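How to test whether a robot arm can handle your laundry folding

Folding is the chore people ask us about most. The short answer is that an arm can fold some flat items if you set the job up well, and it will still be slower than a person. The steps below will tell you where your own setup stands. You need one or two arms with two-finger grippers, a plain table, and an afternoon.

Before you start

Pick one item and stay with it. A flat piece of cloth with straight edges is the right choice for a first test. Leave shirts for later. Sleeves and collars add problems you don't want to sort out on the first day.

Wash the cloth once and dry it fully. New fabric often has a finish on it that makes it stiffer than it will ever be again, and you will get results you can't repeat.

Clear the table and wipe it down. If the cloth and the table are close in color, cover the table with something that contrasts. Most vision software finds a hem by looking for the edge between two tones.

Step 1. Time a person first

Have someone fold the item 8 times at a normal pace. Write down every time and use the middle of the range. People skip this and then have nothing to compare the robot to.

Step 2. Set the grip

Start with a low closing force and raise it a little at a time until the cloth stays put when you tug it by hand. Check the pads for lint between runs. A pad full of lint slips, and the usual mistake is to answer that with more force.

Step 3. Teach the pick

Run the pick by itself before you add any fold. Place the cloth flat, bring the fingers in at a corner, close, lift to 200 mm, and hold. Look at how many layers came up. If you wanted one and got two, lower the approach angle and try again. Do this until you get 9 good picks in a row. On the Deritz arms it took us most of a morning.

Step 4. Teach the fold

Move the held edge across in a low arc and set it down before you open the fingers. If you open early, the edge drifts and the corners won't line up. With two arms, match their speeds first. One arm running ahead will drag the cloth off square.

Step 5. Start from a mess

Now drop the cloth on the table and let it land however it lands. This is the part that matters for real laundry, and it is where most setups fail. Log each try as a pass or a fail, with one or two words for the cause. Juraj Mikuš keeps our log, and his list of causes is short: wrong layer, lost corner, slipped.

Step 6. Watch the cloth from the wrist

An overhead camera misses what happens under the fabric. Use the wrist view to check where the hem is compared with the fingertips, and look for folds that gather between the jaws. 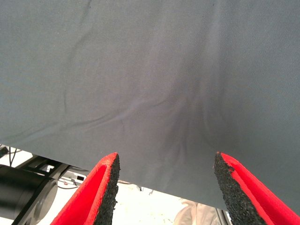 Plarkgate Technical Center | Handling and Automation Group

With gray twill like this, look at the darker creases where the cloth bunches toward the gap. If your software takes a crease for the hem, the arm will aim at the wrong place. Go back to Step 3 and add more starting positions with wrinkles in them.

Step 7. Run the full count

Do 200 tries from a dropped start. Don't change any settings partway through. If you have to change one, begin the count again.

Reading the results

Compare three numbers with your hand times: passes, seconds per fold, and how often someone had to step in. The last one decides most cases. A slow machine that works alone can run overnight. One that needs a person standing by has saved you very little.

For homes, we would wait. For a shop that folds one kind of flat item all day, a trial is worth the time. The blank log sheet is in the Timon folder on the shared drive, and the pad cleaning steps are on the Laitinen page.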